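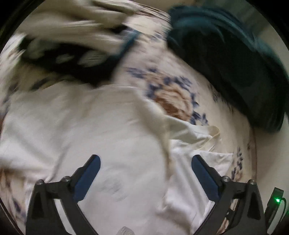 White cloth on the flowered spread.

Okay, whites! I used to pour in bleach every time my shirts went dingy, and all I got was yellow armpits and a scratchy collar. Now I soak them overnight in a bucket of warm water with a scoop of oxygen powder (the plain store kind works fine) and wash them the next morning by themselves. No towels, no socks, and please no "it's only a little bit gray" T-shirts.

For collars I rub in dish soap with an old toothbrush and leave it for half an hour. Sweat stains get white vinegar first — but rinse it out well, and never let it near the bleach.

Skip the fabric softener. Dry outside if you can, in full sun. My neighbor Diệp Vương hangs hers out even in November and they look better than mine.

Next week: getting candle wax out of a tablecloth.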